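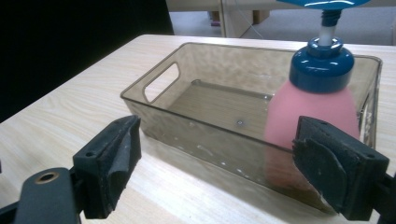 Clear storage bin with a pump bottle, on a tabletop

Split ticket or through ticket from Hesow to Charbonneau with a change at Wevano?

Posted by railbag_k, April 19, 2019

I need to get from Hesow to Charbonneau in July, one adult, one way, second class. There is no direct train. Every itinerary I can find changes at Wevano. The full trip is 588 miles.

The booking site gives me two ways to buy it. A through ticket is 2,489 in local currency. Two separate tickets for the same two trains come to 2,389. The connection at Wevano is 18 minutes in both cases. Same seats, same class, same baggage allowance as far as I can tell.

Is there any practical difference apart from the price? The fare conditions page only says "separate contracts of carriage apply" and does not define that. I would also like to know if the change can be made with one large suitcase. I can't take an earlier train from Hesow.

Nelu Ene

The difference is liability for the connection. On a through ticket the whole trip is one contract. If the first train runs late and you miss the second, you are normally rebooked on the next departure with space at no charge. With two tickets, each operator is responsible only for its own leg. Arrive late at Wevano and the second operator can treat you as a no-show, and the ticket has no value if it is a fixed-train fare.

You would be saving 100 and carrying the full risk on an 18-minute change. Check two things before you decide:

Fare type on the second leg. If it is flexible, it is valid on any train that day and the split costs you nothing but time. If it is tied to one train, buy the through ticket.

Last departure. Look up the timetable for Wevano to Charbonneau on your date. If your second train is the last one of the evening, the through ticket should also oblige the carrier to get you there or put you up, depending on the conditions printed with it. Two separate tickets generally don't.

Refunds also differ. A through ticket is usually canceled as a whole, so you can't drop the second leg and get part of the fare back. Split tickets can be canceled one at a time, subject to the fee on each.

Save the PDF of the conditions on the day you buy. They get revised, and the version in force at purchase is the one that applies.

tmw_west

Did this change last year with a big case. Long-distance trains from Hesow came in on the far side and I had to use the underpass. There is an elevator but it is slow. Made it with a few minutes left. Platform numbers are on the board inside the underpass, so read it there and don't go up to the main hall.

orsolo

i always go via Tininow, longer but you get a coffee. not sure it still runs in summer. check the July timetable, the old one is still up on some sites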